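4.2 Cell configuration and upkeep of the simulated workstation

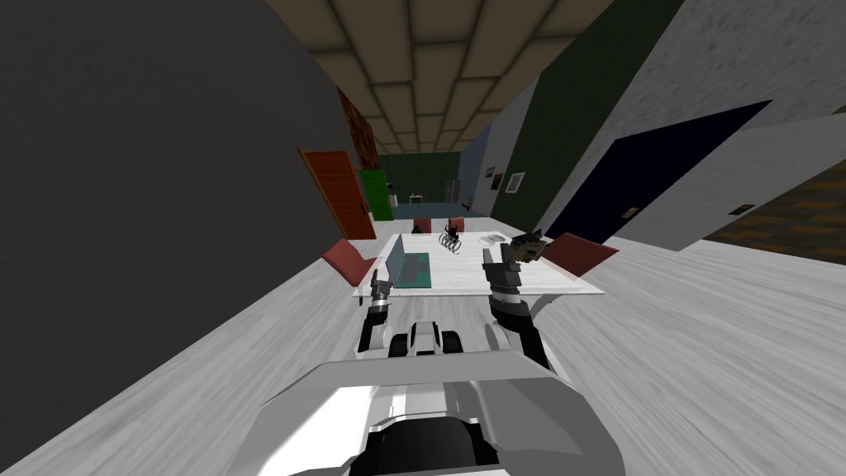
Figure 6. Simulated view over the robot's torso toward the work table, with both arms extended. The tilt of the viewpoint is retained as rendered.

All manipulation trials reported in this paper were run in a single simulated cell, which we refer to as Jaltine. The cell consists of a mobile robot body with two arms, one rectangular table with four chairs, and the surrounding room (Figure 6). The room geometry was built once and left alone for the whole study. The table contents, the arm calibration and the viewpoint were treated as items needing regular maintenance, and this section describes how that was done.

The robot model is loaded first, then the furniture, then the objects. Loading in any other order caused the table to settle a few millimetres into the floor under our contact parameters, and the error carried through to every grasp height. After loading, the base is driven to its parking position facing the table and the joints are held for 30 simulation steps before any command is accepted. Objects are then released onto the tabletop from a small clearance and allowed to come to rest. In the layout of Figure 6 they include an open laptop on the left half, a coiled spring toward the far centre and a small white dish nearer the right gripper.

The two arms are not interchangeable. The left arm is slim and ends in a small grey gripper; the right arm is thicker and carries a gripper with raised fingers. Each has its own joint limits, friction values and tool-centre offset, stored in separate files. Early in the project a merge overwrote the left offset with the right one, and the left gripper stopped short of its targets for most of a week. Sharon Langat traced the fault by commanding both arms to the same reference point in turn and comparing the residuals. That check is now run at the start of every session.

Routine upkeep was divided in two. A short check on Monday covered the viewpoint, the table height and the parking position against stored values. A longer one followed every 30 trials and added finger closure, contact stiffness and the collision meshes of the objects. The coil needed the most attention — its original mesh was closed over, so fingers met a solid cylinder where there should have been gaps. Hammad Tanoli replaced it with a decomposition into 8 convex pieces, which slowed the simulation slightly but removed the false contacts.

The viewpoint is rigidly attached to the robot and follows the base. We did not level it, as the policy was trained on tilted input and correcting the view at test time would have introduced a mismatch. Any change to the mounting angle was logged as a new cell version, and results from different versions were not pooled.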